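Osixのパター工房オープンデーに行ってきた

2023年4月7日(金)。マスターズの週に仕事休んでゴルフ工房見学。寝不足。とりあえず忘れないうちにメモ。

駅からバスで13分、そこから歩き。受付で名前書いて、入館証もらって、もう説明始まってた。遅刻ではない、はず。案内はアラシュ・パクザドさん。日本語うまい。早口。メモが追いつかない。

午前の組は人が多くて、前のほうは取れず。後ろで背伸びしながら聞く。最初の30分は会社の歴史だったので、ここは省略。もともとアイアンの修理屋で、パターはあとから始めたとのこと。

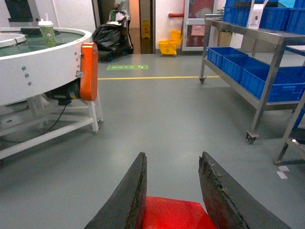 ライ角の話

いちばん聞きたかったやつ。自分のパターのライ角は72度。ずっとこれで打ってきて、短いのを左に引っかける。パクザドさんに構えを見てもらったら「トゥが浮いてますね」と即答。3秒もかかってない。

ボールに近く立ちすぎかと思ってたら逆で、遠いらしい。手が低い。で、手を上げるか、クラブを曲げるか。曲げるのはその場では無理、預かりになる。うーん。シーズン始まったばかりで預けるのは痛い。

重さの話も少し。今回打たせてもらった試作のヘッドは343グラム。「Storkus」という名前で出す予定だそうで、マレット型。自分はずっとピン型なので違和感あり。でも転がりはいい。最初のひと転がりで跳ねない感じ、と言えば伝わるか。
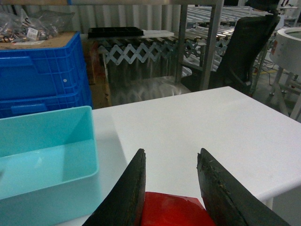

ただ打音が高い。ここは好みが分かれると思う。隣で打ってたダヒー・ブレナンさんは逆に高いほうが好きで、距離感が音で合うんだとか。アイルランドの海沿いのコース育ち、グリーンが重いから強く打つ癖があるらしい。なるほど。こっちは速いグリーンで下りが怖いほうなので、柔らかい音がほしい。フェースにインサート入れた版もあるか聞いたら、12月に出すかも、とのこと。「かも」を強調してた。

試打のあと質疑応答。ニルファル・シャフバジさん(フィッティング担当)が全部さばいてた。面白かったのを書いておく。

・長さは迷ったら短いほう。長いのは後で切れるけど、切ると軽く感じて別物になる
・練習マットの速さは自宅とコースで違って当たり前、方向だけ見る
・カウンターバランスは手が動く人向け。全員に合うわけではない
・グリップ交換は本人が思ってるより遅れてる

最後のは耳が痛い。自分のは何年替えてないんだろう。
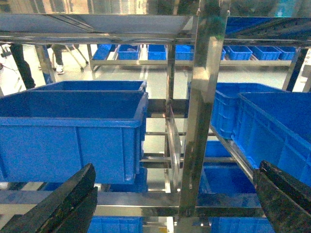 グリップの太さは3種類握り比べ。細いのは手首が動く、太いのは距離感が消える。結局まん中。つまらない結論だけど打ってみるとそうなる。太いのを5球打つと細いのに戻したとき気持ち悪いので、試す順番は大事かも。あと全然関係ないけど、ステンレスの棚に青いコンテナ並べるやつ、うちの物置でもやりたい。キャディバッグ3つと古いシューズでもう足の踏み場がない。あの縁の太いコンテナなら古いボールもまとめて入るだろうし。妻に相談。たぶん却下。話戻すと、グリップはSuominenの中太を注文しまた。色は黒。

昼は近くのそば屋。ここでブレナンさんと再会して、Fudolgateのコースの話で盛り上がる。13番のグリーンは手前から攻めろ、奥につけたら3パット確定、と。行ったことないけど行きたくなった。平日なら50分前に着けばパター練習の時間も取れるらしい。

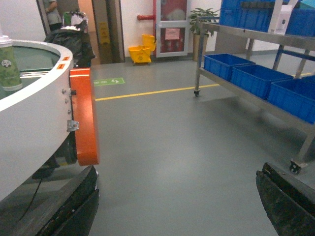 オレンジのパネルが付いた白い丸い機械と、緑の紙コップ。

午後はアッバス・サレヒさんの講義、グリーンの読み方。カップから逆に歩いて戻れ、という話。ボールの後ろからだけ見てると傾斜を浅く読みがち。これはすぐ試せる。あと、ラインを決めたら素振りはカップを見ながら。自分は毎回ボールを見て素振りしてた。何十年も。

締めにパター合戦。5メートルを3球、カップに近い人が勝ち。1球目ショート、2球目もショート、3球目で2メートルオーバー。論外。優勝は午前からずっと静かだったラドミール・シュチャストニーさん。3球とも同じ振り幅で、見てて気持ちいい。コツを聞いたら「息を吐いてから打つ」だけだった。

帰りのバス1本逃す。次まで長い。待ってる間にベンチでこれ書いてる。

ライ角の調整は結局申し込んだ。預かり2週間。その間は昔のエースパターで行きます。物置から出せれば。次の見学会の日程はまだ出てないとのこと、分かったら追記します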